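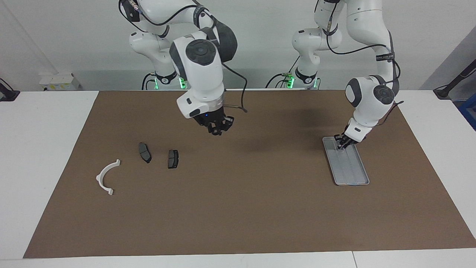 Radgate Paper Conservation Workshop
Workshop notebook, 20 May 2019
Entry by A. Eglītis. Copy to B. Rungrueang for the treatment file.

Subject: Duvorness estate ledgers, starch paste trials and first sewing repairs

The second batch of wheat starch paste was prepared this morning to the revised proportions. The April batch had been found too stiff for the thinner tissues and left a slight shine on the test leaves once dry. The starch was soaked overnight in deionised water, cooked in the small double pan with constant stirring, and left to cool under a disc of silicone release paper. It was then passed through the horsehair sieve 2 times before use. The result is smooth and holds its shape on the brush. It should be kept in the cold store and discarded at the first sign of separation or odour.

Six test strips were cut from the spoiled end leaves set aside when the ledgers were accepted. Three were repaired with the lighter kozo tissue and three with the heavier, using the new paste throughout. All were dried between blotters under light weight and examined in raking light after lunch. The lighter tissue lies flat and is scarcely visible from the written side. The heavier tissue has pulled the leaf a little along the grain and is not recommended for anything other than the spine folds.

It is therefore proposed that the lighter tissue be used for all edge tears and the heavier reserved for guarding the outer folds of each section. Ms Rungrueang is asked to confirm this before work proceeds to the second ledger.

Condition of ledger one

The volume comprises 434 leaves, ruled by hand in red and written in iron gall ink by at least two clerks. The change of hand falls at the start of the timber accounts and is accompanied by a change of ink. The later ink is the more acidic. It has burnt through at the heavier downstrokes, chiefly in the totals, where the pen was evidently pressed hard. The earlier ink remains stable and brown, with very little haloing.

Bathophenanthroline strips were applied at selected points in both hands. The earlier hand gave no colour. The later hand gave a clear pink within the minute. Aqueous treatment of the later leaves is accordingly ruled out for the present, and repairs in that part of the volume are to be made with remoistenable tissue prepared in advance. A sheet of gelatine-coated tissue was cast on polyester film this afternoon and has been left on the drying rack. It is not to be moved before it releases of its own accord.

Losses at the tail edge are old and clean. They appear to be the work of mice, and no fresh frass or droppings were found in the gutters. Surface dirt is heavy on the first and last sections and slight elsewhere. It was reduced with vulcanised sponge, working outwards from the centre of each leaf and stopping short of the ink. The sponge was trimmed whenever the face became grey. Pencil notes in the margins were left untouched, including the sums on the inside of the upper board, which may be of interest to the estate's archivist.

Sewing

The original sewing is on four tapes, of which two have perished at the joint. The thread is sound through the middle of the volume and has failed only in the outermost sections. Full resewing is not justified. The loose sections will be reattached to new linen tapes slipped beneath the old, with the original tapes kept in place.

The Hesis thread, 20 gauge on the supplier's scale, was tried on a dummy section and found to be rather too thick, giving an unwelcome swelling at the spine. The Paulík thread is finer and took the wax evenly. It should be ordered in the unbleached finish. The remaining Hesis stock may be kept for box ties.

Boards and covering

The reverse calf is powdery at the spine and corners. A small area of the lower board was consolidated with cellulose ether in alcohol, applied by brush in two thin coats. There was slight darkening at first, which had gone by the end of the afternoon. A further inspection is needed tomorrow in daylight before the whole cover is treated. The brass clasp is complete, but its pin is bent. It should not be straightened without advice.

Storage climate

Relative humidity in the strongroom has been steady since the door seal was renewed. Temperature was recorded at 20 degrees at both readings. The chart has been changed and the old one filed.

Matters outstanding

Confirmation of tissue weights (B.R.).
Order for Paulík thread and for two packs of heavy blotter.
Letter to the Duvorness estate office asking whether the missing index volume has been found. The loose slip in ledger one refers to it by letter and shelf, and its dimensions would be helpful in planning the boxes.
Photographs of the watermark in the first section, by transmitted light, before guarding begins.
Blades for the board shears to be sent for grinding. The present edge is leaving a burr on the thicker millboard.

A.E.

Added by B. Rungrueang: Tissue weights agreed. Please keep one of the heavier test strips with the file so that the distortion can be shown to the estate if they ask. Hold the consolidant until I have seen the lower board.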